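I met Ebise Abera in the parking lot at the Gorside trailhead, where she was sitting on her tailgate eating a peach and talking to a beagle that wasn't hers. She has been guiding hikes and cave walks out here for years, and I'd been trying to get an hour with her all summer (she's hard to pin down when the weather's nice!).

My first question was the one everybody emails me: is Gorside worth the drive if you only have one day?

"Oh sure," she said. "But don't try to do the cave and the ridge both. People do it, and then they're limping down at dusk with no headlamp. Pick one. If it's hot out, pick the cave."

The cave she means is Brutesard, and the way in is 241 steps down. Ebise says the steps are the part folks worry about and shouldn't, at least going down. Coming back up is another story, and she stops her groups twice on the way whether they want to or not. Bring a jacket, she told me, and then she told me again when we were saying goodbye, so I guess she's seen a lot of people in tank tops shivering.

"Kids love it more than the grownups do," she said. "They want to know where the bats are. The dads want to know how much longer."

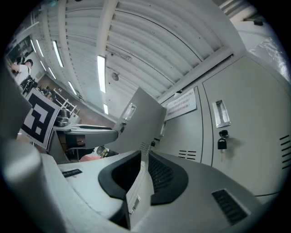
We got onto camping next. I've always stayed at the big campground by the river, mostly out of habit, and Ebise made a face when I said so. She likes Vikby, which is smaller and a good bit farther up the road, and she talked me into booking two nights there before we'd even finished our coffee. The sites are first come, first served until Memorial Day, and after that you need a reservation. No hookups. The water tap is at the bottom of the hill, so grab a site low down unless you enjoy hauling jugs.

"Site nine," she said, and then, "No, don't print that." Sorry, Ebise!

Her own favorite hike is the Šindelář Loop, named for a family that used to run sheep up there. It climbs up to 500 feet in the first mile and then mellows out into meadow, and she swears the best time to walk it is November, when the grass has gone yellow and you might not pass another car on the way in. I asked if she'd ever gotten lost on it.

"Once, with Hamdia," she said, laughing. Hamdia Demissie was her guiding partner back then. "We were talking so much we missed the turn at the creek. Walked clear to the county road and had to hitch a ride back with a guy hauling hay."

I wanted to know what she wishes visitors would quit doing. She thought about that one for a while.

"Feeding the chipmunks," she said. "And playing music on the trail. I like music! I just don't want yours at seven in the morning."

Her cave walks run through the end of October, and the sign-up sheet is inside the ranger station, on the left by the maps.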